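Subject: Re: [bench-rules] Draft 2 of the tabletop scene rules

> I've read the draft twice and I still don't see why we need a
> section on starting states at all. Everybody knows what a starting
> state is. It's the thing you see before the robot moves. Can we
> cut it and get back to the scoring, where people disagree?
>
> Also, 200 trials per task seems like a lot for something that
> takes an afternoon to set up and a week to argue over.

I'd love to cut it. I wrote it, and I didn't enjoy it. But we ran the Suvitz kitchen set at our end in November and compared notes with the Macapagal people, and the scoring fights were nearly all starting-state fights wearing a hat. Out of 200 trials, we agreed on 147. When I went through the rest, the arm was hardly ever the problem. We had two labs starting the clock in two different places and then being very polite to each other about the results.

So please bear with the section a little longer. I've shortened it and moved the arguing to the bottom, where it belongs.

On the number of trials: the draft says up to 200, and I'm happy to leave the lower limit to whoever owns the task. What I don't want is a lab stopping early on a good streak. Pick the number first, write it down, then run. Roneck already does it this way and they seem to sleep fine.

Proposed wording for the section follows. Tear into it.

1. Hands start empty.

Both hands empty, touching nothing on the counter, before the clock starts. If a hand is already holding the item, that is a different task and should get a different name. Being near the item is fine. We tried writing a minimum distance and got three pages of mail about where a finger ends, so I took it out.

2. Say what is on what.

The scene note must list each item the task may move, and what it rests on. For the sort task a good note would read: tomato on white plate, red pepper on cutting board, basket empty. You don't need to mention the marble. One render of the start goes with the note, taken from the robot's own view, with no cropping to make it prettier.

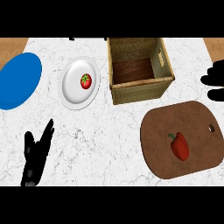 3. Name the target by what it is, then by where it is.

"Put the red one in the basket" is not an instruction. With a tomato and a pepper both out and both red, it's a coin toss, and we'd be scoring the coin. Write "put the tomato in the basket." If two items of the same kind are out, add a place: "the tomato on the plate." Left and right are always the robot's left and right. I know. We voted.

4. Items that aren't part of the task stay in the note.

If there's a blue disc on the far left and the task never touches it, list it anyway and mark it as not for use. If it gets knocked, that goes in the log as a knock, even when the run passes. Stemura's checker can flag these for you if you turn it on, and it's off by default for reasons lost to time.

5. Things you can't make out don't get a name.

If something is mostly out of view and you can't tell what it is, write "unknown, top edge" and move on. Don't guess from the scene file. The robot doesn't get to read the scene file, and a reviewer looking at your render won't either.

6. Resets.

Same note, same render, every time. If an item's position is varied on purpose, give the range. "Slightly moved" was used in the last round by both labs and meant a thumb's width at one and half the counter at the other.

Two things I'd still like opinions on. Should a render with black bands at the top and bottom count as the full view, or do we ask for the unpadded one? I lean toward allowing it as long as the note says so. And does rule 1 cover a hand that's mostly out of view? As written it does, but you'd have to take the lab's word for the part you can't see.

If I hear nothing I'll fold this into draft 3 and pretend it was unanimous.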